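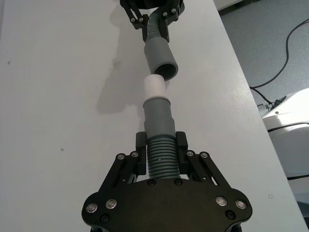
Search this site
Enter keywords

Which Bit Goes Into Which? Our Semester Project on Sink Waste Pipes

So, our project was plumbing. Specifically the grey plastic stuff that lives under a sink, which I had never looked at properly in my life until Bakari Wanyama and I got it as our topic in Practical Household Systems. I was hoping for lighting. I got drains. By the end I was the person at my cousin's place lying on the kitchen floor with my head in the cupboard, so something must have happened along the way.

The question we set ourselves was pretty small. If you hand a beginner a pile of waste fittings (elbows, straight pipe, ribbed hose, connectors) and no instructions, where do they go wrong? Our supervisor, Rafsan Bhuiyan, made us write down our guesses before we tried it out on anybody. Mine was that people would cross-thread the nuts. Bakari reckoned they'd get the order wrong and have to pull everything apart again. Bakari won that one and has mentioned it since.

What we did

We asked 17 people from our year to put together one drain run each, dry, on a table. The layout came from a photocopied sheet out of the Carthorpe workshop manual, an old thing with tea on the cover, and we folded the sheet so they could only see the finished shape and none of the steps. They had 12 minutes. We sat on stools and tried very hard not to help, which is much harder than it sounds when someone is pushing the wrong end of a hose at the wrong end of a pipe and looking at you hopefully.

We kept two kinds of notes. I wrote down what each person picked up first and every time they undid something. Bakari wrote down what they said out loud, and some of that can't go in a report!

We got the fittings in two batches. The first came from Warer, and they were fine except that the seals were stiff and half our class ended up with sore thumbs. The second lot was a Bouazza kit, much softer seals, but it arrived one elbow short and we lost a whole Thursday afternoon waiting at the campus mail room for the replacement.

What went wrong for people

Elbows, mostly. A straight bit of pipe is hard to muck up. You line it up, you push, you have a look. An elbow has a direction, and it has to agree with the next elbow, and people would get the first one seated beautifully and then find the open end facing the wall instead of the trap.

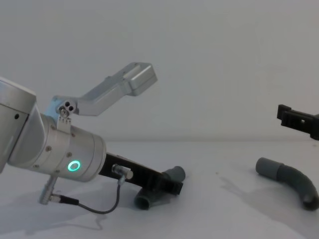
The ones who did well laid the bends out flat on the table first, turned them until the openings made sense, and only then started joining things. Six people did this without being told, and every one of them finished inside the time. I wish I could say I was that sort of person. In our practice run I joined as I went and had to start over twice.

The ribbed hose surprised me too. Because it bends, people trusted it to fix everything. They'd build the stiff parts any old way and then expect the hose to make up the difference, and it would, sort of, with a big sag in the middle where (in a real kitchen) all the muck would sit. Rafsan was very keen on us saying more about sag, so we did one extra session with the hose cut shorter. People grumbled, but the runs came out straighter.

Then there's pushing things fully home. A connector that's nearly in looks a lot like a connector that's in. Bakari had the idea of marking the right depth on each piece with a pencil line, and in the second round we hardly had to say a word about it. I've started doing this at home with the garden hose fittings.

Things we'd change

More time for each person, for a start. Twelve minutes felt generous when we planned it and mean once we were watching. I'd also like to run it with water. We had a bucket ready and everything, but the room has carpet tiles at one end and we were told no.

The other problem is that our testers were all students about our age. My nan would have been a much better test, and also quicker, I suspect.

Bakari is writing up the pencil line idea as a one-page handout for next year's group, and I still owe Rafsan the tidy version of my table of undo moments.

Recent student projects
Oment Shelf Brackets: How Much Is Too Much?
Draught Stopping a Share House on No Budget
Why Does the Laundry Door Stick in January?
Re-washering Taps, a Beginner's Diary

Last updated: January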